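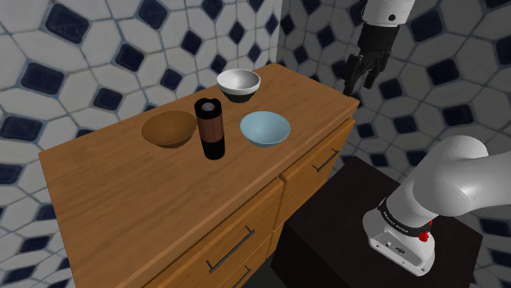 Simulated kitchen counter with three bowls, an upright container and a robot arm.

Home | News | Equipment | Opinion | Events | Subscribe

August 31, 2020
By Samina Siddiqui

Phyllis Blackburn has a spreadsheet with a column headed "Who says?" Every figure a supplier gives her goes in one column, and the name of whoever stands behind it goes in the next. On the sheet for the robot arm, the second column is mostly blank.

Blackburn plans equipment for Whiteley, a contract kitchen business that portions and packs meals for schools and small hospitals. Since February she has been looking at whether an arm could take over part of the bowl handling: picking them off a counter, setting them down where they are wanted, clearing them again. Two suppliers, Nuter and Paltico, have made offers. Neither has been signed.

"I've been shown a lot of bowls," she says. "Rendered bowls. They're very well behaved."

Her complaint is with what simulation is being asked to prove. Both suppliers built a kitchen on a computer and put an arm beside the counter. She accepts that this is a cheap way to find out whether the thing can reach. The computer's counter, though, had a handful of objects on it with plenty of air between them, and hers doesn't look like that at half past six in the morning.

"You've got a brown bowl on a brown countertop. Fine, that's a fair test of the vision, I'll give them that one. Now stack them. Now put a film of soup on the rim. I asked for the stacked version and was told it was on the roadmap."

She was more interested in the pedestal. In the rendering the arm stands on its own dark base next to the cabinet, and she wanted to know what that base would be in real life, who would bolt it down, and whether the floor at Whiteley would take it. Paltico's quote had no line for it. Nuter's did, under "site preparation, by customer."

"By customer," she repeats. "That's me. I'm the customer. So I went and got a price."

The price to prepare the floor and run power to the spot came to $4000, before anyone had discussed a guard or a scanner to stop the arm when a person walks up. She added a line for a spare gripper, one for training, and one she calls "standing around," for the hours when the line waits while somebody phones support. Her manager asked her to take the last one out. It is still there.

I asked whether she was simply against the idea. She took a while to answer.

"No. I've bought machines I was rude about for a year and wouldn't give back. I'm against buying on a video. If I bought a dishwasher this way they'd laugh at me."

The dishwasher comes up often. When Whiteley replaced its old one, the maker let her send over a crate of her own dirty trays and watch them go through. She has asked both robot suppliers for the same thing: 42 of her bowls, in the three sizes she uses, handled for a full shift by a real arm while she sits there with a clipboard. Nuter has agreed in principle and wants $985 for the day. Paltico sent a longer video.

She also wants a lease price, a written answer on who pays when the software changes, and the name of one customer whose arm has been running for more than a year. She has been given a name, Womine, and has left two messages.

"It might be wonderful over there," Blackburn says. "They might be too busy being productive to pick up the phone."

There is some money set aside, enough for one arm if nothing else breaks. The other claim on it is a conveyor section that everyone agrees is worn out and that would be paid off sooner by her own figures. She thinks the conveyor will probably win this year. The arm needs 10 square feet she would have to take from dry storage, and the storage people have not been told yet.

Before I left she scrolled down the sheet once more to the cycle time, the number both suppliers lead with. Nuter's salesman had sworn by it. In the next column she had typed "simulation" and then a question mark, and she says it stays that way until the trial day, if there is one.

Related

What to ask before you sign a service contract
Conveyor repair or replace: readers' costs
Leasing kitchen equipment, the small print
Floor loads and fixed machinery
Letters: the training line in your budget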